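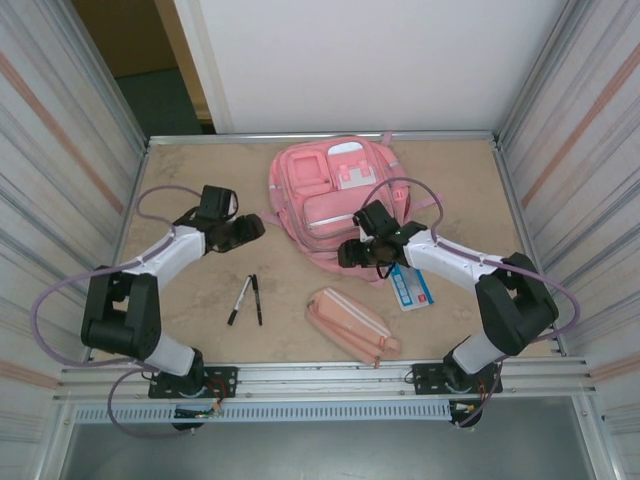

A reader wrote in after my last report to say that I always cover the big trade halls and never the places where things get mended, and that the open day at Bullau would be worth the train fare. The same message warned me to bring my own lunch. Both pieces of advice were sound, so this month's report is from Bullau.

Bullau is a repair works on the edge of town, in a long brick building that used to store seed potatoes. It takes in bags, tents, waterproofs and other sewn goods from schools, shops and the public, and sends them back in working order. It opens to visitors twice a year. I went in October, arriving a little before ten, when the car park was already full and people were leaving their cars on the verge.

Entry is free. You sign in at the side door, get a paper sticker with a letter on it, and wait for your letter to be called. Mine was D, which meant half an hour in the canteen. The canteen sells tea, coffee and one kind of flapjack. There are 100 chairs and they were all taken, so I stood.

The tour starts at intake. Each item is given a card, and the card stays pinned to it until it leaves. On the wall is a chart of last year's work, which came to 1,327 finished repairs. School bags were the largest group and most of those were zips. Tents came second. Umbrellas are no longer accepted, and there is a sign to say so at both doors.

From there you go through to the washing room, which was not running during the visit, and then to the sewing floor. This was the part most people had come for. The machines are a mixture of ages. The oldest, a heavy walking-foot machine made by Trirnov, is used for webbing and shoulder straps, and the operator was putting a new strap on a canvas satchel while we watched. She stitched a box with a cross through it, cut the thread and started the next one. It took less time than it has taken me to write it down.

The guide was good on zips. A zip that splits behind the slider usually has nothing wrong with its teeth. The slider has worn and opened up slightly, and a new one costs very little. People tend to pull harder, which finishes off the tape, and then the whole zip has to come out. On a child's rucksack with a curved opening that is a slow job, as the piping has to be unpicked as well. Bullau charges 7 pounds for a slider and a good deal more for a full replacement.

Thread is bought in from Nalumeo and kept in a cabinet with shallow drawers, sorted by colour and then by weight. There are 200 shades. Pinks and navy blues run out fastest, according to the guide, and the autumn order had not yet come in – two of the drawers were nearly bare.

After the sewing floor the tour becomes a little thin. You are shown a store of salvaged buckles and then an office, and then you are back in the corridor by the canteen. I would have liked longer with the waterproofing, which got a few sentences and a look through a window.

In the afternoon there was a bench where visitors could try fitting a slider themselves, using a pair of pliers and an offcut. I managed it on the third go. There was also a short talk from Nautiyal, a firm that supplies reclaimed fabric, held in the yard under an awning. The wind made it hard to hear from the back, though the samples they passed round were interesting, particularly the heavier nylon.

A few practical notes. The building is level throughout apart from one step at the washing room, and a ramp is put down on request. It is cold, so keep your coat on. Repairs can be handed in on the day but there is a separate queue, which was out of the door by noon. The bus back to the station leaves from the far side of the roundabout and stops running at half past four.

The next open day is in April. Letters A and B go round before the canteen fills up.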